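4. Where small things come to rest

4.1 Why the small things deserve a section of their own

Most studies of household tidying start with the big items: coats, shoes, dishes, laundry. We did too, and our first coding sheet had no line at all for anything smaller than a fist. That changed quickly once the home diaries started coming in. People wrote pages about keys, lip balm, hair ties, coins, chargers and earbud cases, and they wrote about them with real feeling. One participant gave her sofa a single sentence and her earbud case most of an evening's entry. We found this delightful, and it pushed us to rebuild the coding sheet from the bottom up.

We use the term "pocket object" for anything that is normally carried on the body or in a bag and that has no fixed storage place in the home. The second half of the definition matters more than the first. A wallet that always goes into the same drawer was not coded as a pocket object in that household, while the same kind of wallet next door might well be. Szabó and Galli coded the diaries separately and then met to settle the disagreements, nearly all of which turned on whether a bowl by the door counts as storage. We decided that it does if the participant gave the bowl a name ("the key bowl") and does not if it was simply "a bowl."

4.2 Material

The diaries came from 69 households in and near Talura and were kept through December, a month we chose for its heavy traffic of guests, bags and parcels. Each household made four kinds of entry: what was put down, where, what was next to it, and whether anyone went looking for it later. After cleaning we had around 3000 entries, and 2000 of them named at least one pocket object. Entries could be as short as a few words ("purple case, counter, by the cream"), and many of the short ones turned out to be among the most useful, as they kept the neighbors of an object along with its place.

Zamani ran follow-up visits in homes that agreed to them. These were informal. She asked people to walk her through the last place they had put something down and to talk about the surface itself: how easy it was to wipe, whether small things showed up against it, whether they liked setting things on it. The answers were much richer than we had hoped for, and we draw on them freely below.

4.3 Surfaces that collect

Hard, level surfaces at standing height gathered the most pocket objects by a wide margin. This fits earlier work on kitchen counters, but our diaries add something we think is new. People did not spread small items evenly over the open space. They placed a new item near one that was already there, often with a gap of its own size left between the two. We call this loose pairing. It is different from piling, where things touch or overlap, and participants treated it differently. A pile was "mess." A loose pair was "out," as in "I left them out."

The word "out" came up again and again in the visits, and we grew very fond of it. An object that is out is available, seen, and permitted to be where it is, at least for now. Several people told Zamani that they could leave two or three things out without feeling the counter was untidy, and that the feeling changed all at once when one more thing arrived. Where that change falls is different in every home, and some couples gave us cheerfully opposite answers about the same counter.

Stone and stone-patterned surfaces raised a second question, which was whether the pattern helps or hides. Participants with busy, veined counters reported losing dark items such as hair ties and black caps, while pale or brightly colored items stayed easy to find. One person had bought a yellow key cover for this reason and was thrilled with it.

4.4 Matched shapes, different colors

Earbud cases were our favorite pocket object to code. They are small, rounded and alike in outline, so in shared homes color does nearly all the work of telling them apart. In diaries with more than one case, the writers hardly ever used brand or model. They wrote "the white one," "my purple one," "the pink." Figure 4 shows the sort of arrangement meant by loose pairing. 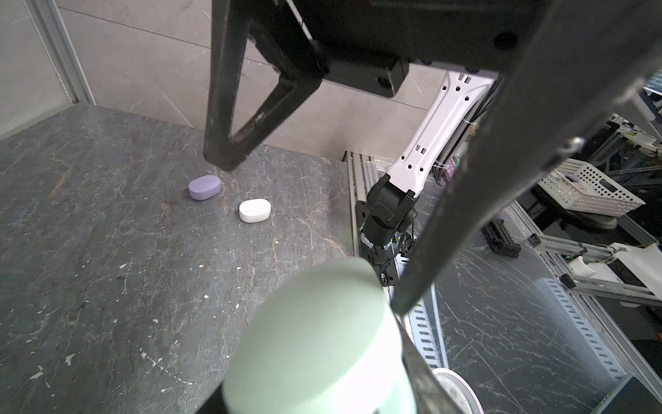

Figure 4. Two oval cases on a dark gray marble tabletop.

Color words were doing two jobs in these entries, naming the object and also, quite often, its owner. Illés noticed that in homes with two cases the color was written down even when only one of them had been moved, as if the other were always in mind. The pair in Figure 4 makes the point well: a lavender-purple case tilted on its side and a white one lying flat, with roughly one case-width of marble between them, both pale enough to stand out against the dark stone and its thin white and tan veins. We would code this as a loose pair, and the difference in how the cases lie would go in the notes column. Lakatos argued for a separate code for objects left on their side, on the grounds that a tilted case may suggest a quicker hand. We like the idea very much, but the diaries rarely mention how a thing was lying, so we have kept it for a later study.

4.5 Going back for things

Entries about searching were fewer, and they were the liveliest in the set. People described retracing their route through the home by surface, from the shelf by the door to the counter to the edge of the bath, and they usually named the neighbor before the object: "it was next to the hand cream." Neighbors seem to be remembered better than places. When a neighbor had been moved by someone else, the search took longer in the writer's own telling, even where the lost item had stayed put. Section 5 takes up these moved neighbors in the households that shared a kitchen.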